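Orellana Court Residents' Group – minutes, February
Start: 7:10 p.m. (called for 7:00)
Chair: Yi-an Hwang. Minutes: Bok-nam Son, again.

**1. Last minutes.** Approved once the word "shouting" was changed to "discussion."

**2. Apartment upkeep.** Reminder that floors and baseboards inside the units are the residents' own job. 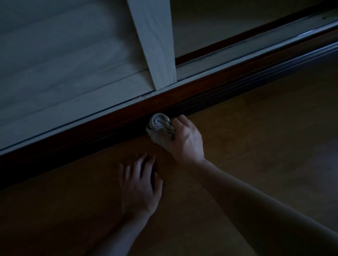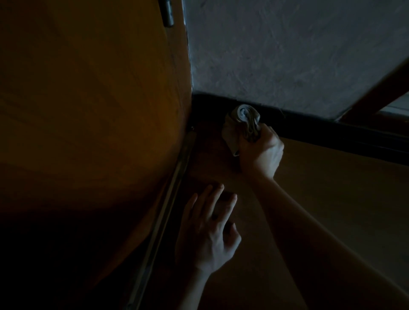 **3. Laundry room**

*Who pays when the Kullska dryer eats a card payment?*

The building does, up to 14 dollars, if the slip goes in Yi-an's mailbox within the month. Larger losses will be discussed, in the sense described under item 1.

**4. Bike storage.** Two quotes came in for the new rack. Fosetti wants $600 installed. Walunent wants $353 and leaves the installing to us. Bok-nam reminded the meeting of the mailbox shelf, which we also installed. Fosetti accepted, 9 to 2. The two would like it recorded that the shelf is fine. It is recorded.

**5. Courtyard grill.** The cover is missing for the third time. Yi-an will buy another and write the building's name on it in very large letters. The motion to chain it to the grill was put off until someone can say where the key would live.

**6. Any other business**
- Unit 6 asks that the front door not be propped open with the phone book.
- Unit 4 asks where one gets a phone book.
- Hallway bulb, second floor: still out. Carried over.

Closed 8:25 p.m. Next meeting same place, bring your own chair.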